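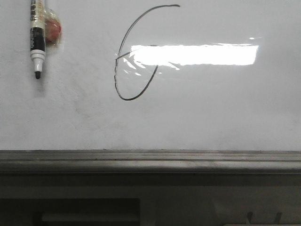 3.2 What people do with a shared whiteboard

I spent most of July looking at whiteboards, and I got weirdly fond of them. We visited 11 shared offices and asked people to tell us about the marks left on their boards – who might have drawn them, what they meant, and whether it was okay to wipe them off.

Figure 4. A curved marker line on a whiteboard, with a marker held near the upper left edge.

The drawing in Figure 4 is my favorite kind of leftover. It could be a loose numeral six, or a tilted loop that never quite closes! Aminu Ojo and I read it differently and still do. We coded marks like this one as "open," meaning a reader can't settle on one meaning without help (see Section 2 for the full scheme). Of the 314 marks in our set, more than a third ended up there, a lot higher than I'd guessed.

Markers mattered too. At Wornik, people told us they drew more when a marker was right on the board, and at Asteo they kept theirs in a drawer and mostly complained about it. Glare came up a lot as well – a bright band from a ceiling light can run straight across a drawing, and thin lines are the first to get hard to read. I come back to lighting in Section 6.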